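**Trinero, kit de deux pinces à main : votre avis ?**

**hrynyshyn_h** - juin, 21 h 40

Bonjour à tous. J'ai pris le kit Trinero en location chez Tindall, 154 euros le mois, pour enregistrer des gestes de rangement à la maison. Excusez mon français, ce n'est pas ma première langue. Je travaille sur le lit, avec un carton de biscuits et de bonbons, parce que les emballages souples sont pour moi le vrai test.
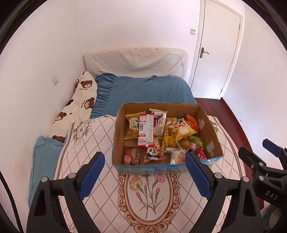
## Réponses

**clitside_bis**

154 euros pour deux pinces sans bras derrière, je trouve cela cher. L'achat est à 452 chez le même vendeur, donc au troisième mois vous avez déjà presque payé le kit. Et les patins bleus, ils s'usent ?

**hrynyshyn_h**

Pour l'usure je ne peux pas encore dire, j'ai 63 enregistrements seulement. Mon reproche concerne plutôt la notice, qui est très courte sur le calibrage. J'ai dû recommencer deux fois.

**Fiifi Nyarko**

Je ne suis pas d'accord avec clitside_bis. À Firkville nous avons loué d'abord et nous avons bien fait : la première paire avait du jeu dans un doigt, elle fut échangée sans discussion. Par contre, Hanna, un matelas n'est pas une bonne surface pour débuter. Le carton s'enfonce et la hauteur change à chaque prise.

**hrynyshyn_h**

C'est justement ce que je cherche - chez les gens, rien n'est plat. Je remets une vue, avec les doigts de chaque côté du carton :

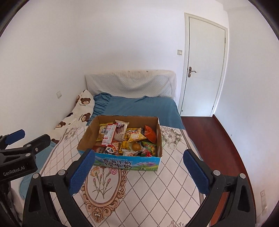 *Le carton « 青海牛奶 » et les deux doigts à patins bleus.*

**clitside_bis**

D'accord pour le lit, mais alors notez-le dans vos fichiers. Et je maintiens pour le prix.

**Fiifi Nyarko**

Essayez aussi avec le carton à moitié vide, les sachets tombent à plat et c'est beaucoup plus difficile. Si le logiciel affiche l'erreur 404 à l'envoi, changez le nom du dossier, il n'aime pas les accents.

**hrynyshyn_h**

Merci, je l'ai eue hier soir, cette erreur ! Je garde le kit encore un mois.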